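To: Isesberg Merchants mailing list
From: Nighat Janjua
Subject: Re: Autumn postcard mailing – list size and co-op rates

Dear members,

Thank you to those who replied to Mr. Santoso's message, which is quoted at the end for anyone who has joined the list since. His two questions are answered in order, followed by the dates.

1. Size of the mailing

The Kneath and Leltotthorpe routes will both be included. After duplicates and closed accounts were removed, the shared customer list stands at 172 addresses for Kneath. Leltotthorpe is still being checked. Members who wish to add their own customers may submit up to 200 names each, provided that every customer has agreed to receive mail from the association.
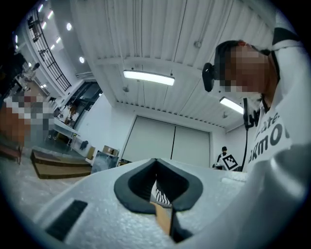 2. Co-op rates

The rate for a quarter panel remains as it was in the spring. Members who take a half panel will receive a discount of 20 percent, applied on the invoice. Stonia Print has confirmed that a second color carries no extra charge on either size. Logos should be sent as separate files – please do not paste them into a letter or spreadsheet.

3. Dates

Artwork and copy are due at this office by noon on October 19. Proofs will go out by email, and a proof that is not returned within two working days will be treated as approved. Offers printed on the card must remain valid through the end of November.

Questions about billing should be sent to me directly and not to the full list.

Sincerely,
Nighat Janjua
Member Services, Isesberg Merchants Association

Yoga Santoso wrote:
> Dear Ms. Janjua,
>
> Before we commit our fall advertising budget, could you confirm
> whether the postcard will reach Leltotthorpe this time, or Kneath
> only? We would also like to know if the larger panel is still
> offered at a reduced rate.
>
> With thanks,
> Yoga Santoso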